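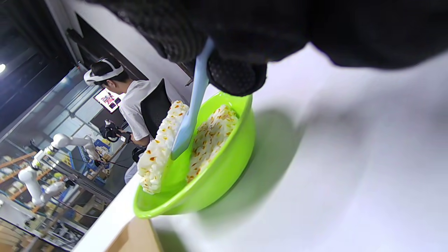 Light blue spatula, lime green bowl.

Prep cooks wanted, morning shift, Hanum Lunch Kitchen

We need two prep cooks. Part time, 20 hours a week, mornings. Start as soon as the paperwork clears. Reply by 07/01/2025 please, after that we stop reading.

Who we are: Hanum makes boxed lunches for offices and a couple of schools on the east side. Rice boxes mostly, plus soup in the cold months and salads the rest of the year. Small kitchen, one long line, loud fan. Menu changes every week and Yasmine Shawky writes it. She also runs the mornings so she'll be your boss.

We moved in May to the old Trodo bakery building. More room, better floor, still figuring out where things live. If you worked in that building back in the bakery days you know the back stairs. They're the same.

What you'd be doing

Washing and cooking rice, big pots. Cutting vegetables. Carrots, corn off the cob, peppers, onions, a lot of onions. Portioning into boxes by weight, there's a chart on the wall and you'll have it memorized soon enough. Labels. Allergen stickers go on the lid and never the side, we've had drivers miss them. Wiping down as you go. Loading the racks for Marcelino Calvo, who drives the first van and doesn't like to wait.

Some lifting, rice comes in big sacks. There's a cart. Use the cart.

Hours and pay

Shift starts early, before the busses run, so you need your own way of getting here. Bike is fine, there's a rack inside the gate. You're done by 12 noon, sometimes sooner if it's a light day, and we pay the full shift anyway.

Pay we tell you on the phone, depends on experience. Paid every two weeks, direct deposit. Trial period is 12 weeks and then a raise if we both want to keep going. Lunch is free, obviously. You can take a box home too if there are extras.

Time off: tell Yasmine as early as you can. We close between Christmas and New Year and that part is paid.

What we want from you

Food handler card, or get one in your first month (we pay the fee). Okay knife skills. Clean habits. On time. Able to stand the whole shift. Enough English to read a label and shout "behind you". Spanish or Mandarin is a help, half the line speaks one or the other.

Kitchen experience is nice but we've hired people from warehouses and a nail salon and they were great. Zhenhua Cheng came to us from a shoe store and now does all the sauce.

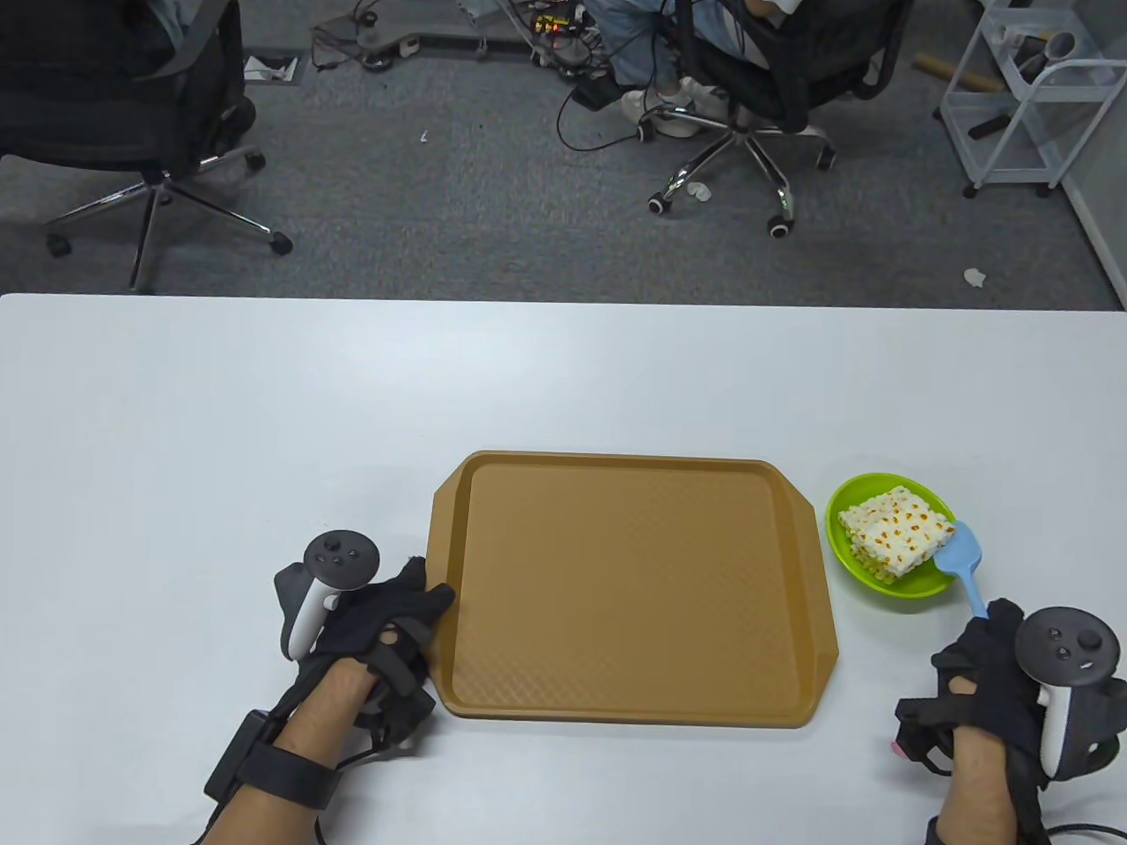
Do I need to bring my own knives?
We supply all of them, plus aprons and hair nets. Bring shoes with a closed toe and a grip sole, those we don't provide.

Other stuff people ask on the phone. Beards are fine with a net. Plain ring is okay, no other jewelry on the line. Phones stay in the locker til break. Music yes, who ever gets there first picks. If you don't eat meat you can still work here, but you will have to handle chicken now and then and we can't swap that around.

Students: yes, if your classes are in the afternoon. We can't move the shift for you, sorry. We've tried.

We are not hiring drivers right now. Please don't send driver applications to this ad, Hegyi handles our second van and they do there own hiring. 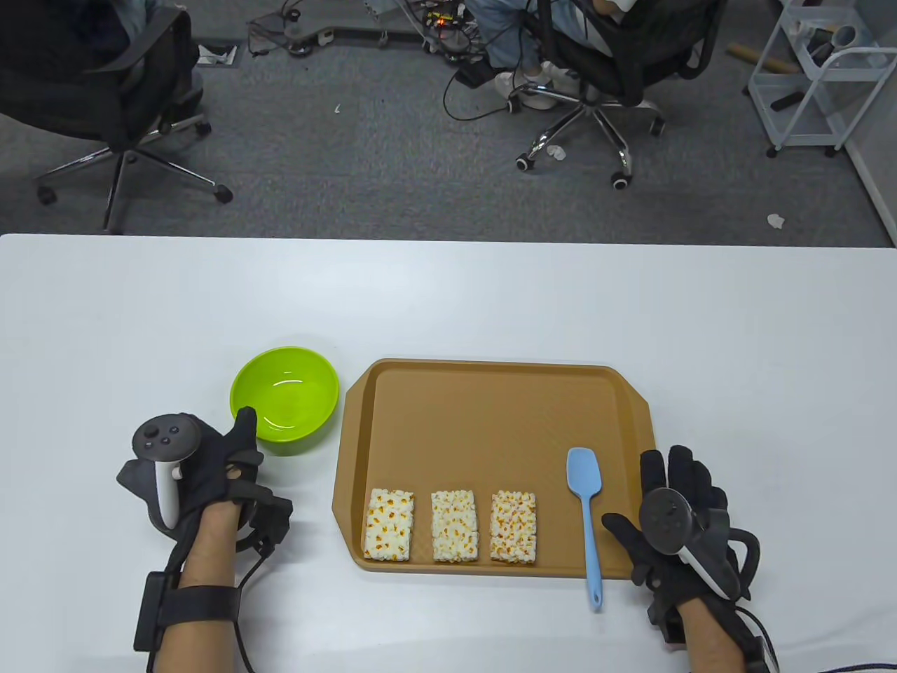
How to apply

Email is best. Put PREP COOK in the subject line. Tell us:

your name and a phone number that works
when you can start
where you've worked, just the last couple of places, no need for a fancy resume
whether you have a food handler card already
anything that keeps you from working mornings

Or walk in. Come to the side door on the alley, after lunch, ask for Florencio Iglesias. Not before noon, he's on the line and he will not come out. Front door is for pickups only and the girl at the counter can't take applications.

If we like what we read Florencio calls you. Short chat, then a paid trial morning. You'll cut, you'll portion, you'll clean up, we eat together after. We tell you the next day either way.

Work papers: we need to see ID and proof you can work in the US before the first real shift. Bring originals to the trial morning, we make the copies.

Parking: street only, watch the signs on the hydrant side. The lot next door belongs to Driren and they tow.

Questions about pay or schedules go to Nicanor Esteban in the office, same email, put his name in the subject. He's in afternoons.

Know somebody good? Send them our way. If they pass the trial period you get a week of free lunches, even if you don't work here.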